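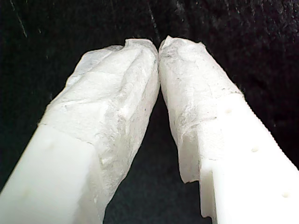

Moisture Loss in Stored Firewood Under Three Types of Cover

Abdelilah Ait Ali
Applied Science Project, Ukville Campus

1. Background

Green firewood burns poorly and leaves more creosote in the flue than seasoned wood. Most households in Ukville buy their wood in autumn and stack it outdoors, where the type of cover has some effect on how fast it dries. This project compared three covers over one drying period: a full plastic tarp, a top-only tarp and an open-sided metal roof.

2. Method

Split yellow birch was bought as a single load from Koskela. Pieces were cut to 35 centimetres and sorted by mass so that each stack began with a similar distribution. All stacks stood on pallets along the same fence, facing south.

Five marked pieces in each stack were weighed every Saturday. The heaviest marked piece had a starting mass of 599 grams. At the end of the period all marked pieces were oven-dried, and moisture content was calculated on a dry basis. A pin-type meter was also used, but its readings on the outer faces varied too much after rain and are not reported.

3. Results

The stack under the metal roof dried fastest, followed closely by the top-only tarp. The fully wrapped stack lagged from the second weighing onward – condensation was recorded on the inside of the plastic on most mornings, and grey mould had coloured the bark of the lower rows by November.

Pieces near the ends of every stack lost mass faster than those in the centre. Only 4 of the marked pieces gained mass between any two weighings, all of them in the wrapped stack.

4. Limitations

One species and one site were used. Wind speed was not measured at the stacks, and the fence probably sheltered the wrapped stack more than the others. A repeat with the positions rotated each week would remove this effect.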